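2 de octubre de 2025. Cuaderno del banco de vaciado de cajas

Retomo lo que dejamos a medias en septiembre, que ya iba siendo hora. Con Ludivine y Zhiqiang hemos vuelto a pasar la serie larga, 1000 imágenes de caja vacía, con el detector de "queda algo / no queda nada" que Cathal reentrenó con tanta paciencia. La versión anterior daba 473 falsos positivos (¡casi la mitad!) y mandaba el brazo a buscar piezas fantasma al fondo. La nueva se queda en 91. Todavía es mucho para enseñárselo a los de Hanrahan, pero qué alegría ver bajar esa cifra.

Lo que hemos cambiado, para que no se me olvide: en vez de restar una imagen de referencia fija, normalizamos el brillo por franjas horizontales antes de comparar, y el umbral se calcula sobre la textura del plástico y no sobre el color. La idea de las franjas fue de Eamon, y se la agradezco mucho.

De los 91 que quedan he mirado unos cuantos a mano, con un café largo. Casi todos son del mismo tipo: una sombra ancha que cruza el fondo y, pegadas a ella, unas marcas pálidas que parecen roces del plástico.

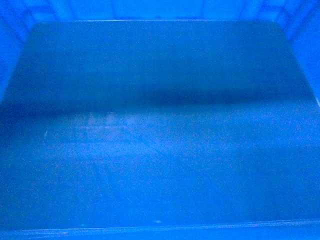 El modelo se agarra a esas marcas y propone un agarre con bastante confianza, sobre todo en las que caen junto al borde de lo oscuro. Zhiqiang quiere probar con profundidad además de color y creo que tiene razón, aunque me da pereza recalibrar. Antes voy a repetir 8 casos moviendo la lámpara. Brendan, si lees esto, no toques el umbral hasta que yo vuelva a pasar la serie.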